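# Writing a small interpreter in the evenings, part four

2024-12-02 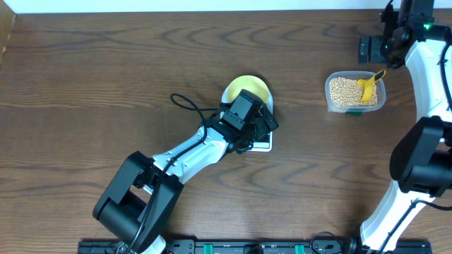
## Where I stopped last time

In the previous post I had a tokenizer and a very small parser for Nidia, my little language in the style of the old line-numbered ones. It could do LET, PRINT and GOTO, and it could add numbers. It could not do a loop, and it forgot what to do with a negative number if you put it after a comma. Patricio Ulloa wrote me a mail about the comma, with a program of three lines that showed the problem. Thank you, Patricio. The bug was in my parser, in the place where I decide if a minus sign is an operator or a part of the number. I looked only at the previous character. Now I look at the previous token, and it works also when there are spaces.

## FOR and NEXT

I was afraid of this part and I left it for December, when I have more free evenings. My first idea was to read the whole program and connect each FOR with its NEXT before running. It is a clean idea, but old programs do not always respect it. Some of them jump out of a loop with GOTO and never come back, and some have two NEXT for the same FOR, one in each branch of an IF. I wanted those programs to run too.

So I did it the old way, with a stack. When the interpreter meets FOR, it puts on the stack the name of the variable, the limit, the step and the position after the statement. When it meets NEXT, it looks at the top of the stack, adds the step and compares. If the loop is not finished, it goes back to the saved position.

The problem is the loop which you leave with GOTO. Its entry stays on the stack forever. I tested with a program that does this 4000 times and the stack grew to 4000 entries, of course. The solution I found in a scanned manual: if a FOR uses a variable which is already on the stack, remove that entry and everything over it. After this change the same test keeps only one entry.

```
10 FOR I = 1 TO 10
20 IF I = 4 THEN GOTO 40
30 NEXT I
40 LET N = N + 1
50 IF N < 4000 THEN GOTO 10
60 PRINT N
```

## Line numbers and speed

Until this week every GOTO searched the program from the first line. For ten lines it is no problem. But I have one longer listing, a game called Tang that I typed from paper many years ago, and it has 265 lines with a lot of jumping. It was slow enough to see the text appear word by word.

Now I make a table after loading, with the line number and the place where the line begins, and I search in it by halves. If the program is edited, I throw away the table and make a new one at the next RUN. Maybe it is lazy, but to build it takes so little time that I could not measure it.

The source of the interpreter is now 1226 lines of C, with nearly 200 of them for error messages. I like good error messages. "Syntax error" alone made me sad when I was a child, so Nidia prints also the word where it stopped to understand.

## What is missing

- Strings can be printed, but not joined or compared.
- INPUT accepts only one number at a time.
- GOSUB exists, but RETURN without GOSUB closes the interpreter with no message.
- DATA and READ are not started – I have not decided where to keep the pointer.

The next one will be strings. I am reading how to manage their memory and I think I will begin with the simplest method, a new copy for each assignment, and see if Tang is still playable after that.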